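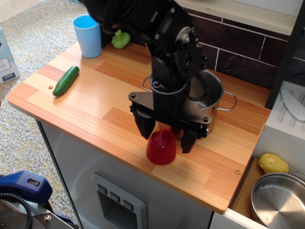 5. Setting the grip height on the Kallo arm

Now that the base is clamped down and the cables are tied, you can teach the arm how low to go when it picks something up. Take your time with this one, it's the step most people end up doing twice! A plastic cup turned upside down on the play kitchen counter makes a good first target (we like a red one).

1. Turn on the Vetden controller and wait for the steady light.
2. Open the gripper all the way and bring it down slowly until the fingers straddle the cup just above the counter. They should not touch the wood.
3. Look at it from the front and then from the side. If one finger sits closer to the cup, nudge the wrist 2 steps at a time until the gaps match.
4. Save the position as point 155.
5. Close the gripper at low force, lift, and set the cup back down. Save the lifted position as point 277.

Note: Leave the pot and the toy food wherever they usually live while you do this, so you'll find out now whether the arm clears them.

Caution: Keep your fingers away from the gripper whenever the controller is on, and never set the closing force above 95 for plastic cups.

If the fingers scrape the counter, raise point 155 a little and go back to step 5.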